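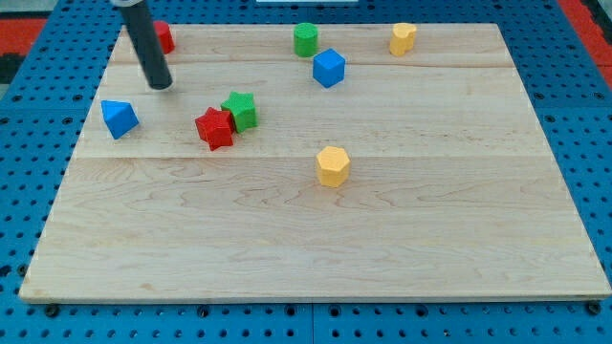
Maple board on the pegboard table, blocks out, arm down near the wood.

Shop tips: when the arm goes through the board (or the board goes for a walk)

Writing this up fast while I still remember it. We had a bad afternoon in September with the pushing setup and I've been asked twice now what we changed. So, tips. Mixed order. Skip what you already do.

What went wrong, short version: tip height was set on the old board. Old board got swapped for a maple one, a bit thicker. Same program. Arm came down, tip hit wood, kept going down because the force limit had been turned way up for a different job. Board lifted at the far side, slid, blocks went everywhere. Arm faulted out in the end but not before it put a dent in the new board and bent the mount collar. 25 minutes to clean up, a lot longer to get the thing straight again.

No one hurt. Uyên Diệp had her hand on the table two minutes before, reaching for a block. So that's the part I'd like people to read.

Hands first

Stop button goes where your non-reaching hand already is. Ours was on a shelf behind the operator. Dumb place. It's on the front corner of the bench now with a strip of hook and loop under it so it can't wander.

Pause is not stop. Pause on our controller holds position with the motors live. If you're picking up a fallen block, press stop, wait for the click, then reach. Yes every time.

Sleeves up, lanyards off. Badge cord got hung on the arm once. Never again.

Don't catch a falling block. Let it go. They're blocks.

Changing a board

Measure thickness at all four corners and the middle. Glued-up panels cup. Ours was flat when it came and had a gap you could slide a bank card under after a damp spell.

Any time a board changes, the height gets redone. Not "looks the same". Redone. We keep a label on the underside with the height number and initials. No label, no run.

How to set height without wrecking anything: slow speed, lowest force limit it'll accept, a folded sheet of paper on the wood. Step down until the paper drags. Back up one step. Slide the paper out, that's your number. Then do it again over the seams and at each corner, and use the highest spot on the board, not the average. I used the average the first time. Hence the groove.

Seams. On a board with wide planks check them with a fingernail, along the whole length. If you feel a ridge, the tip will too. A card scraper takes it down in a few passes, go with the grain, then 220 paper. Wipe the dust off before you put anything back, dust under a block makes it skate.

Holding it down

Gravity isn't a clamp. Our board was just sitting there. Pegboard top is handy because there's always a hole where you want one, so use them. Short bolts with a rubber sleeve snugged up against the edges of the board, every side. Keep the heads lower than the wood surface. If a head sticks up the arm will find it, probably on a Friday type of job when you want to go home.

Rubber drawer liner under the board helps with the slide but it also adds height! So liner goes down first, THEN you set height. Someone did it the other way round (me).

Check the bolts weekly. They back out with the shaking. Dab of blue threadlocker if yours are bad for it.

Force limit

Ours got left high from a press-fit job. Write the limit on tape on the controller, and peel the tape when the job's over. Low tech but we haven't missed it since. If your controller lets you save a profile per job, do that too, and name them something a tired person can read. We had "test2_final" and "test2_final_B". Guess which one got loaded.

For pushing little blocks you need almost nothing. If it faults out now and then on a seam that's fine, that's it doing its job. Don't turn it up to stop the faults. Fix the seam.

The tip

Rounded tip is kinder to the wood than a square one. Look at it before each session, turn it, feel for flat spots. A worn tip is a shorter tip and that changes your height as well, the other way, so it starts skipping over low blocks and everyone blames the software.

After any crash, however small, check the collar where the tool mounts. Lay a steel rule along it. Ours looked ok from the front and was visibly off from the side. Ran it like that for an hour before anyone caught it, wondering why it was missing everything to the left.

Spare collar lives in the drawer marked ARM. If you take the last one say so.

Blocks

Odd shapes behave diffrently. Cylinders standing up tip over and roll, so does a heart stood on its point if you bump it. Stars catch on each other and then you're pushing two when you meant one, and the load goes up. Leave a bit of space between them at the start if you're testing after a repair. Once it's running clean, let them bunch up.

Count them off the list at the end by shape and color. A block on the floor is a twisted ankle. We found one under the matting a week later.

Fixing the dent

Shallow dents in maple come up with steam. Damp cloth, household iron on medium, few seconds at a time, let it dry overnight before you judge. Broken fibers won't come back, so the groove part I just sanded down and lived with. Don't use filler on a working surface, it wears at a different rate and you end up with a bump.

If you oil the board use a very thin coat and buff it off. Thick finish gets sticky and the blocks drag. And yes, redo the height after.

Before you press go

Board label there and initialed
Bolts snug, heads low
Tape on controller matches the job
Tip looked at
Stop button in reach, tested today
One slow pass with no blocks on
Hands out, say "running" out loud

The slow pass is the one people skip. Takes no time. It would of caught ours.

Corrections welcome, leave them on the clipboard by the bench, not on my chair please. Still to do: a proper bracket for the stop button, and find out if the drawer liner comes in a thinner one.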